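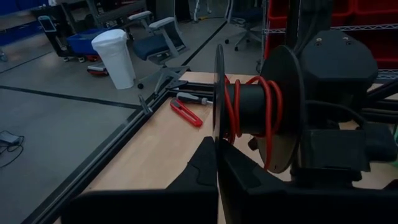 A black spool of red cable.

We drove out to the open day at the Vitetti cable works in Dresalmont on Apr 4, 2024, mostly on the strength of a flyer my sister-in-law had stuck to her fridge, and I'm so glad we did (even with the detour past Tareo, where the bridge was down to one lane and we sat behind a hay truck for what felt like half the morning).

The welcome was lovely. There was tea in a big urn, a tray of lamingtons, and a map of the site that had clearly been photocopied from another photocopy. We were sent off in groups of 4 through the old drawing shed first, where copper rod gets pulled down thinner and thinner until it's the sort of wire you'd find in a lamp cord. The noise! They hand you earplugs at the door and you do want them.

After that came the colour room, which was my favourite. Our guide told us they keep 506 recipes for coloured coating on file, including a mustard yellow that only one customer has ever ordered. My husband liked the testing bench better, and asked so many questions that the next group caught up with us.

Lunch was in the canteen at the Long Street end, a good pumpkin soup with over 100 people squeezed in along the benches, and a display of old photographs on the back wall from when the works made fencing wire. I could've spent another hour there, reading the labels.

Parking is on the grass, so wear sensible shoes. They're opening up again in May, and the family ticket covers the tea as well.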